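Reading time: 2 min

Re: [homebuild] trash bag arm – gripper or hook?

On Monday Kamran Najafi wrote:
> Has anyone settled on an end effector for bag changes? Mine picks up
> a tied bag fine off the bench but I can't get it to open a new one.
> Also, what are you using for demonstrations?

Kamran,

I gave up on the hook. A drawstring lies differently every time, and the hook needs it in one place. I'm back to two fingers per hand with soft pads, and the motions come from head camera recordings of a person doing the job by hand. 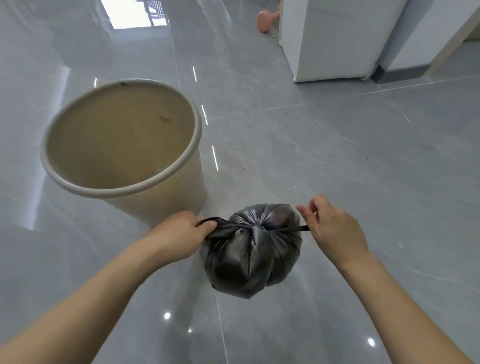
The tie is the easier half. I split it into grab, pull and lift, and the arms on the Bikura frame get through all three if the knot is near the top. The payload limit is my own – up to 2 kg per arm before the shoulder servo complains.

Getting hold of the rim is where I'm stuck, same as you. 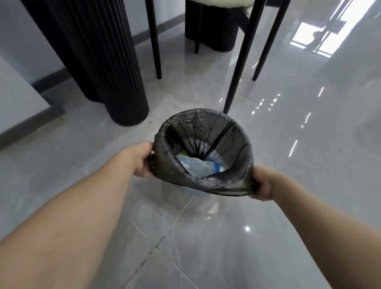

Thin black film gives the depth sensor almost nothing, and glossy tile is worse because every ceiling light comes back as a false point. I now mask the floor out before looking for the bag. Elaheh Salehi suggested a polarizing filter. I've ordered one but haven't fitted it.

I have 2,295 short clips cut so far, sorted by step. Seven steps was too many to label, so I'm merging a few.

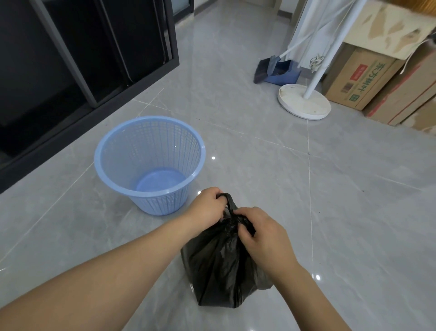

For the bin I'd start with a rigid one with a thick rim. Grip force is set in the config file, and I can send you mine. The shared shop at Bernutbridge has the printer free in November if you want pads made.

Siamak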